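Flirkska Felt Bow Clip, Set of Two

Shop > Hair > Clips and Bows

A pair of wool felt bows on lined alligator clips, sewn by hand in my dining room, which has not been used for dining since the second baby. The bows are meant for toddlers and preschoolers, but I have sold a fair number to grown women who said they were for a niece. I don't ask.

Each bow is folded from a single strip of felt and stitched through the center with doubled thread. I used to glue them. Then my daughter took one apart in a church pew in less time than it took to find the hymn, and I have stitched them ever since.

Colors: Oatmeal, Brick, Moss, Plum, Butter. Butter is the one everybody clicks on and Moss is the one everybody buys.

Size: the small bow is 7 cm across. The large one is 12 cm, and on a baby it looks like she is about to be mailed to someone.

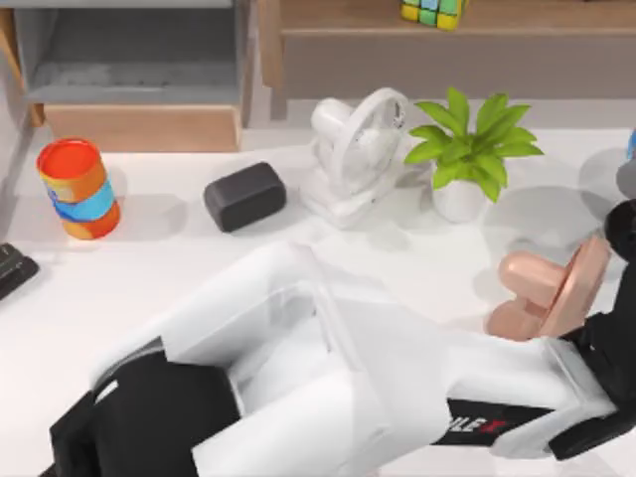
What you get

Two bows in the same color and the same size, clipped to a card. If you'd like one of each color, write "mix" and your two choices in the order note. If you write "surprise me," you will get Moss.

The clips are metal, lined on the inside with ribbon so they don't slide out of fine hair. They hold well in anything from peach fuzz to a proper ponytail. They do not hold in hair that has been recently introduced to yogurt.

Gift wrap is brown paper and string. I can add a handwritten tag, up to 20 words. Please don't send me a poem.

Care

Spot clean with cool water and a drop of dish soap, then pinch the loops back into shape and leave the bow flat overnight. Keep it out of the dryer. A customer named Mirjam Sutter put hers through on high and sent me a very nice note asking whether they came in doll size. They do now — see the Nustisska Mini Bow.

A note on safety

Clips are small parts. Take them out for naps, car seats and bedtime, and don't leave them with a child who still eats what she finds. For babies, please choose the soft headband version, which has no metal in it. 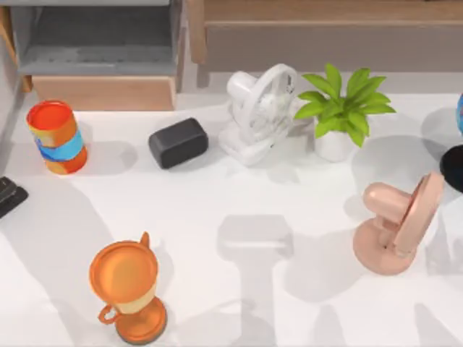
Ordering and shipping

Bows in stock leave my house within two working days. Custom colors take around 12 days, longer in December, when I am also making costumes for a school play with far too many sheep in it. Orders placed before noon have the best chance of making that day's mail, if the baby sleeps.

Shipping is free when you buy three sets or more. Returns are fine if the clips are still on the card.

From customers

"Survived a whole wedding, including the dancing. The flower girl did not." — Ferdinand Fuchs, father of the flower girl

"Ordered Butter, received Butter, wish I had ordered Moss."

You might also like

Nustisska Mini Bow, for dolls and patient cats
Aaltonen Knotted Headband, baby to adult
Gorkon Corduroy Scrunchie, back in January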